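Budgeting for the second arm: a talk with Isauro Olvera

06/03/2019

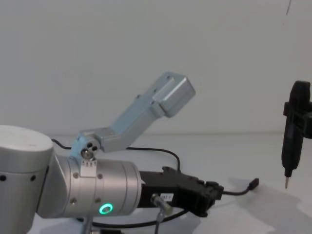

Isauro Olvera has been buying equipment for Nillico for years, and when I asked him what a first-time buyer gets wrong about robots, he was laughing before I finished the question. "They budget for the arm," he said. "Then they call me in December and ask why there's no money left." We were talking next to a bench cell, and he kept pointing at things as he went. The gripper, the angled bracket sitting on the wrist, the black screwdriver in its clamp, the cables across the white table – every one of those, he says, deserves its own row in the spreadsheet. "People see a silver arm. I see part numbers."

His own spreadsheet has 93 rows (I asked to see it, and yes, I scrolled through the whole thing). The arm is row one. After that come fingers, mounts, plugs, spare bits, a line for training and a line he just calls "stuff." I figured that last one was a joke, but he put $700 in it for the coming year and says he'll spend every dollar.

I wanted to know how he picks a supplier. Nillico got quotes from two, Bravo and Drillura, and the Drillura number was lower. He went with Bravo anyway. "Drillura wanted 29 days to ship a replacement cable," he told me. "A cable! I can't have a cell sitting there for a month over that." These days he asks about spares before he asks about price, and he wants the answer in writing.

Santino Quiroga, who runs the floor, wandered over about then and had opinions of his own. He'd wanted to buy both arms at once and get the pain over with. "We argued about it all winter," Santino said. "I still think I was right." Isauro's side of it was that you learn so much from the first cell that the second order comes out different. He changed the gripper choice, he changed the mount, and he doubled the hours set aside for setup.

So what about the payback math? Isauro got a little quiet there. He doesn't love the calculators vendors send around, and he'd rather work from his own labor hours and scrap. For the project they call Amen (Santino named it, after the word everybody said when the budget got signed) he gave himself 2 years, and he's padded that once already.

I asked if he had a number in mind for the second arm. He did, and he wouldn't tell me. "Bravo reads this stuff," he said, and went back to his quotes.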